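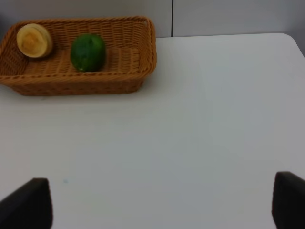

Can I keep fruit and veg together in a wicker basket?

Asked by Kylie Gilchrist, March 27, 2011

I got two woven baskets for the kitchen, a shallow tan one and a deeper dark brown one, and I love them! The trouble is my produce goes soft so fast. I've been tossing everything into the tan one (whatever comes home from the Dandham market) and the dark one mostly sits there. Do I need to split things up? And should I line them? My kitchen is small and pretty warm by the afternoon.

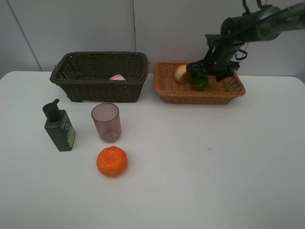 Both baskets at the back of the table, mandarin still waiting for a spot

2 answers

Beverley McPhee
Peppers don't love sitting next to ripe fruit - apples and pears give off a gas that speeds everything else up. I'd move any peppers to the fridge drawer, where mine last a week or more, and leave the fruit out. Mandarins are fine in a basket for a few days, then chill them. Use the shallow one for anything that bruises so it's all in one layer, and save the deep one for onions, but keep potatoes somewhere else. For lining, a folded cotton dish towel works great and you can throw it in the wash. Skip plastic, it traps damp. If the wicker gets sticky, wipe it with a barely wet cloth and let it dry all the way before you fill it again.

Darragh Mac Suibhne
just buy less at a time lol. I never line mine and it's fine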